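**Pemivitz** is a method for training robot manipulation policies in simulated kitchens, developed by Sherif Amrani and Bernadette Strickland at the Shehata laboratory. It uses views from a camera fixed behind the gripper as the policy's only visual input. The name also refers to the set of 911 simulated episodes released with the method in March.

## Background

Earlier work at the laboratory, under the name Bokmont, relied on a fixed overhead camera. Policies trained that way lost track of small objects whenever the arm passed over them. Amrani proposed moving the camera to the wrist, where the fingers keep the same position in every view, and letting the background vary instead.

## Method

Each episode is rendered in the Dremeck simulator. Wall colours, counter materials and decorations are changed between episodes, while the gripper model stays the same. The policy is trained by imitation on recorded demonstrations and predicts 3 values for translation, along with rotation and a command to open or close the fingers.

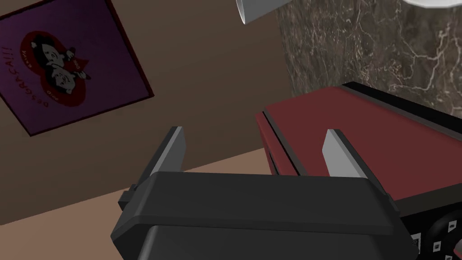
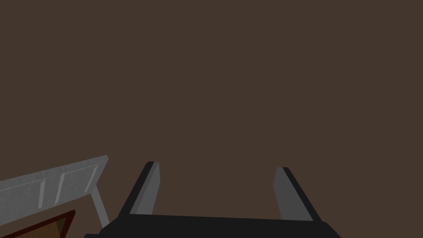
Wrist views differ greatly in how much they tell the policy about its location. Strickland called this the "blank wall problem" and treated it as the main limit of the method. A view holding a purple poster, veined dark marble and the knob of a control panel gives the policy several landmarks, but one filled mostly by plain brown, with a grey panel low in one corner, gives it very few. Pemivitz handles the second case with a short memory of earlier views, weighted by how much visual detail each contains.

## Results

The authors tested the method on 300 held-out layouts. Adding the memory reduced the number of episodes in which the arm drifted away from its target, with the largest gain in kitchens with bare walls. Training on 1,000 further episodes without the memory did not produce the same improvement. Performance on glossy objects was unchanged, and transfer to a physical arm has not been reported.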